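Notes from the Shelf Project

Well, September went by in a blur, and I owe you all an update on what we've been doing over at the Dramitz store. Short version: the arm can pick up a bottle now. Longer version follows, so get a coffee.

Those of you who read the last issue will remember that we'd been teaching the robot by remote control. You sit at the desk with a handle in each fist, watch a screen, and drive the two grippers as if they were your own hands (they are very much not your own hands). I love it and I'm terrible at it. My first afternoon I spent 20 minutes trying to turn one bottle of floor cleaner so the label faced front, and at the end of it the label faced the wall. Recep Güler, our best driver by a mile, can do the same thing before I've got my chair adjusted, and he hums while he does it.

The trouble with driving is that it's slow even when you're Recep. We logged 241 good runs that way over the summer, and a lot of those were the same three or four moves over and over, with everyone's shoulders up around their ears. So when the Bondura people offered to let us try their way of doing it, where you wear a camera on your head and just do the job with your own two hands, I signed up before they finished the sentence!

It's a funny way to work. You have to keep your hands where the camera can see them, which means you look straight at whatever you're touching, all the time, and you can't let your eyes wander off to the next thing. You also can't reach behind stuff by feel, and I hadn't realized how much of stocking a shelf is done by feel until somebody asked me to stop. The first day we got 109 clips and threw out a bunch of them, mostly mine, mostly for looking at the clock.

We settled on household and cleaning products for this round. I'd pushed for cereal – nice big boxes, easy to grab – but Oravec wanted things that are a pain to handle, and I have to admit they had a point. Pouches flop. Bottles stand in rows one behind another, so whatever you do to the front one can bump the next. And see-through plastic gives the cameras fits.

The rule we ended up with for bottles is two hands, one on each side, and a pause before you lift. I kept forgetting the pause. Recep taped a note to my sleeve.

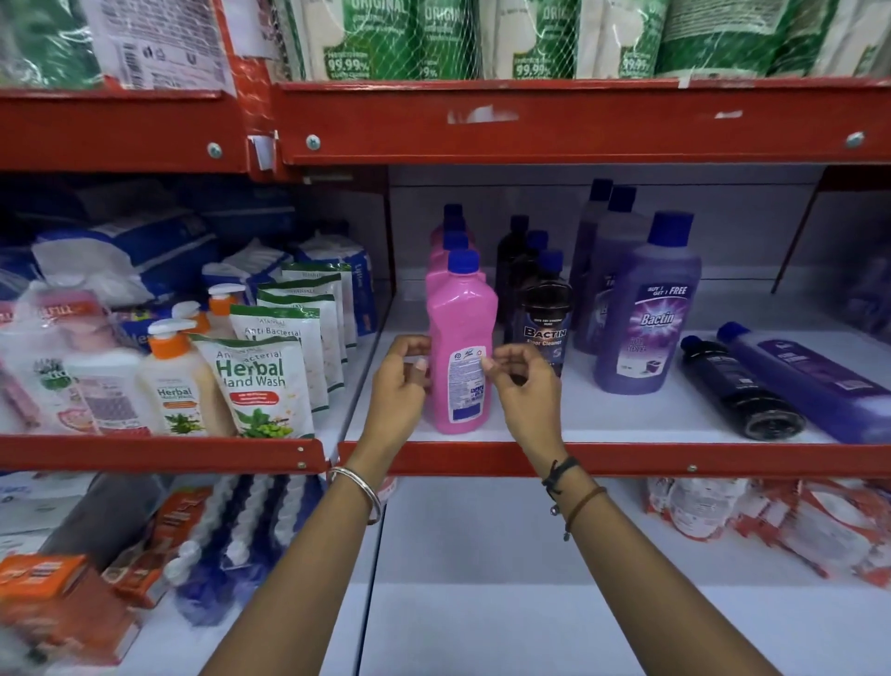
Both hands on the front pink bottle, middle shelf.

We're up to 649 clips all told, counting the remote ones and the hands-on ones together, and the plan is to train on the whole pile and see which kind helps more. My money's on a mix. The remote runs are clumsy but they're in the robot's own body, if that makes sense, and the hand clips are smooth but somebody still has to work out how five fingers turn into two.

Next month we pack up and do it all again at the Plallville store, where the aisles are narrower and I'm told the heating is better. If you'd like to come try the handles for an hour, write back to this email and I'll put you on the list. Wear short sleeves, or ones that roll up and stay up.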